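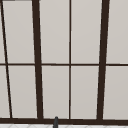

Grarkix flights to Plirnby suspended: anyone had their refund yet?

Trarkville Travel Forum > Airlines and airports

kestrel_nine
Grarkix has stopped the direct service from Trarkville to Plirnby until the end of November. I got an email at 6 in the morning saying my booking was "under review" and nothing else. The website still lets you pick the dates but then gives an error when you try to pay. Has anyone been offered a refund, or are they only giving vouchers?

oldharbour
Vouchers only for us. The email had a big blue button for the voucher and a very small link underneath for "other options". The refund form is behind the small link. Don't press the blue button first, as it closes the claim.

kestrel_nine
Thanks. I haven't got a link of either sort yet. Booked direct, two adults, hold bags.

Setareh Mohammadi
We were moved to the route via Hashemi without being asked. It adds a night. The airline says it will pay for the room but you have to pay first and send in the receipt. I rang and was told meals are included up to a limit, but the woman couldn't tell me what the limit was.

We took an apartment near the terminal instead of the airport hotel because it was cheaper and had a kitchen.
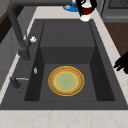

The claim form only has a box for "hotel", so I put the apartment under that and attached the invoice. No reply so far. If they turn it down I'll post the wording here, as others will be in the same position.

pjw_trark
You should have taken the airport hotel. Their conditions say "hotel accommodation" and they will stick to that. I had the same argument with them two years ago over a guest house and lost.

Setareh Mohammadi
The conditions I have say "reasonable accommodation". Section on disruption, second paragraph. Maybe they changed it after yours.

pjw_trark
Just looked and you're right, it does say reasonable. I still wouldn't count on it.

oldharbour
They paid my brother for a bed and breakfast in Hashemi last winter. It took 10 weeks and he had to write twice.

mallow
I don't see why everyone is having a go at the airline. There was trouble on the road to Plirnby airport and the crews didn't want to stay overnight. What are they meant to do, fly in anyway? A local paper said 2,000 people had bookings this month, so the phone lines are going to be busy.

kestrel_nine
I'm not complaining that they stopped flying. I'm complaining that they have my money and won't say what is happening to it.

mallow
Fair enough. The emails are poor.

B_Tansley
If you paid by credit card, ask the card company. Mine wanted the cancellation notice in writing, and "under review" wasn't good enough for them. Get the airline to confirm the flight number is cancelled, then go back to the card people.

pjw_trark
Agree with that. Also check whether your travel insurance was bought before the suspension was announced. Mine won't cover anything booked after it.

kestrel_nine
Update. Rang at 8 and got through after a long wait. They have now confirmed the cancellation by email and the refund form opened without trouble. It says to allow 10 working days. Return leg was on a separate reference so I had to fill it in again for that one. Worth checking if you booked the same way.

oldharbour
Good. Keep a copy of the form, they don't send you one.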